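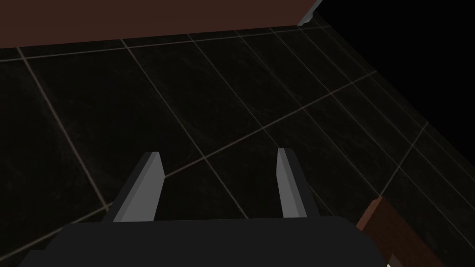
Vol. 14, No. 2 -- p. 179

Call for participants: household water hardness and kettle scale survey

By Noreen Pirzada
2 September 2018
3 min read

The Hidayat Water Survey is recruiting households in Stodusberg and Buvstead for a study of limescale in domestic kettles. The study compares scale deposited by groundwater from the Stodusberg wells with scale deposited by the blended supply that serves Buvstead. Collection runs through the end of March.

Background

Both towns report hard water, but the published hardness figures are taken at the treatment works. Hardness at the kitchen tap can differ with the age of the service line, the presence of a softener, and the mixing of sources within the network. The survey will measure calcium and magnesium at the tap and relate them to the mass of scale formed under ordinary use. Taste and health effects are outside its scope.

Who can take part

The survey has places for 80 households. Applicants must:

- live at an address served by either the Stodusberg or the Buvstead supply, and expect to remain there through March
- boil water at home on most days
- have a cold kitchen tap that draws directly from the main
- be 18 or older

Homes with a whole-house softener are eligible if the kitchen cold tap bypasses it. Homes on private wells are not eligible. Only one person per address may register. Renters may apply without permission from the landlord, as no plumbing work is involved.

What participants will do

Each household receives a steel test coupon, a sample bottle, a log sheet, and prepaid mailers. The coupon sits on the floor of the kettle and stays there for the full collection period. Do not descale the kettle while the coupon is in place, and do not use filtered or bottled water in it.

Once a month, fill the 600 mL sample bottle from the cold tap after running the water for 2 minutes. Cap it, write the time on the label, and mail it the same day. The log sheet asks for the number of boils per day and the fill level, to the nearest cup. Estimates are acceptable if marked as such.

At the end of the period, remove the coupon with clean hands, let it air dry overnight, and return it in the padded mailer. Loose flakes should be rinsed into the small bag supplied and returned with it -- please do not scrape the coupon.

Compensation

Households that return the coupon and all water samples receive $80. Households that withdraw early are paid in proportion to the samples returned. Every participant will be sent the hardness results for their own tap, with the units given both as milligrams per liter and as grains per gallon.

Data handling

Addresses are used for mailing and for assigning each home to a supply zone. They are stored separately from the measurements and deleted once the final results have been sent. Published tables will show zones only.

How to apply

Write to the Survey Office, Hidayat Water Survey, Vulivby Building, Stodusberg. Include your name, street address, kettle type (stovetop or electric), and whether a softener is fitted. Places are allotted by supply zone in order of receipt. Applicants from zones that are already full will be put on a reserve list and told so by mail.

Contact: Survey Office, Vulivby Building, Stodusberg | © 2018 Hidayat Water Survey | Back to top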